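**Subject:** Re: [arm-budget] Second arm, spares and the table-clearing work
**From:** Graziella Piras

Replying to Olga's points in order. I need final numbers before the October round closes.

> Olga Vergara wrote:
> Before we ask for a second arm, can someone list what the table-clearing setup needs as it stands? I would sooner see the spares paid for first. Last year we bought hardware and then had no money for fingertips.

Agreed on spares. At present we have one arm, one gripper and whatever is in the drawer. The test set is ordinary kitchen stuff: cups, a sponge, a fork, a dish brush, a cloth.

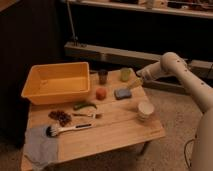 Grerau have quoted for fingertip pads in packs of 10. I would like 2 packs, plus one complete spare gripper. Their delivery time is 43 days, so the order has to go in well ahead of any arm.

On the arm itself, Vedinberg will hold their price until the end of the month. Maldonado are cheaper but charge separately for the controller and the mounting plate, and by the time those are added the gap is small.

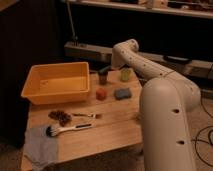 Ustyna Kravets would take the Maldonado offer anyway, on the grounds that their controller can be repaired here and the Vedinberg one has to be sent away. She also asked that cable guides go on the list whichever arm we choose.

I have added the cable guides. If anyone has had a Vedinberg controller repaired, please say how long it was gone.

Proposed order of spending:

1. Fingertip pads and spare gripper (Grerau). Small items such as the fork and the green chilli are part of the task, so I don't want to run with worn pads.

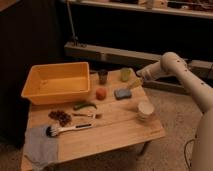 2. Cable guides and a second table of the same height.
3. Second arm, supplier to be agreed.
4. Replacement test objects. Iara has costed a full set at 49 euros from Undell, and I suggest we buy two sets together.

Item 3 can slip to the next round if it must. Items 1 and 2 can't. 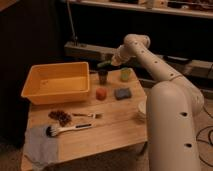 The service contract is not in the list. Ulises thinks it should come out of the running costs, and I have left it there for now. If Olga wants it in the equipment bid, the second table will probably have to go.

Comments to the list, please, so that they are all in one place.

Graziella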